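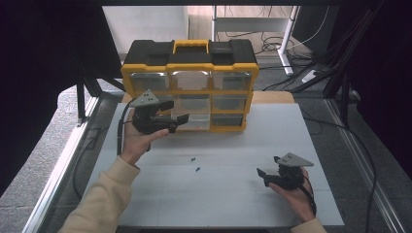 *Last changed: Nov 11, 2020*

# Visiting the Wurken open day: questions we receive

**What will I see?**
The main demonstration is sorting of small parts. One of our people holds a gripper in each hand and works at the white board with the grid lines, with screws and a drawer organizer. Teguh Tarigan explains the steps and you can ask him things during the work.

**Why are the grippers held by hand?**
The person shows the task first. The robot learns later from what was recorded. In May we had 1343 recordings of this task, and 1053 of them were good enough to keep.

**Can I try it myself?**
Yes, after the demonstration. Please tell Arif Wattimena at the entrance, he keeps the list. Each visitor gets one turn. The screws are very small, so do not be sad if the first one escapes from you.

**How many people are in one group?**
Maximum 20. If your school or company is bigger, we make 2 groups and the second one visits the Mkhize hall in the meantime.

**Are children welcome?**
From the age of eight, together with an adult.

**May I take photos?**
Yes, but without flash during the recording.

**How do I come to you?**
We are in the Dradska building, on the Brostunby side. The door at the parking lot is closed for visitors, please use the front one.

**Does it cost something?**
No. You need only to register before, by e-mail or by phone.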